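December 23, 2024

The year-end clearing of the garment room at Dirncombe is complete. The work was carried out over two sessions by the Wardrobe Section, and I have been asked to set down an account of it on this page, as I did in July after the summer inventory. Readers who borrow from the collection will find the practical changes toward the end.

The room now holds 106 hanging pieces. Dark clothing makes up the larger share, and it has always been the hardest to keep in order. Black trousers, long coats and plain wraps look much alike on a crowded rail, and in past years they were returned wherever space could be found. They have now been sorted by length and then by weight of cloth. Knits and ribbed fabrics are no longer hung at all - they stretch at the shoulder - and are folded on the lower shelves, two deep at most. 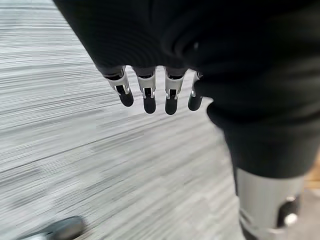
*Dirncombe Wardrobe Section | Care and Storage*

Soft black cloth, matte and given to gentle folds, asks for more patience than its appearance suggests. It gathers lint from any surface it touches, and a crease pressed in under a stack of heavier garments can take several days to drop out. The Section's practice is to brush each piece downward, in one direction, before it is put away. Hems are checked at the same time. We set aside 15 garments for mending, most of them for loose hems, and Branislav Zeman has taken charge of that pile.

The gray floor was swept before the rails were moved back. I would ask borrowers once again not to lay clothing on it while trying things on. A bench has been placed near the door for that purpose.

Two changes take effect immediately. The loan period is now 40 days for all garments, including accessories, which were previously lent without a fixed term. Labels have also been renewed. The new series ends at 2069, and the old handwritten tags should be returned to the Section if found in a pocket or lining.

Requests for long coats should still be made in writing. The shoe shelves have not been sorted and remain in their former order until the next session.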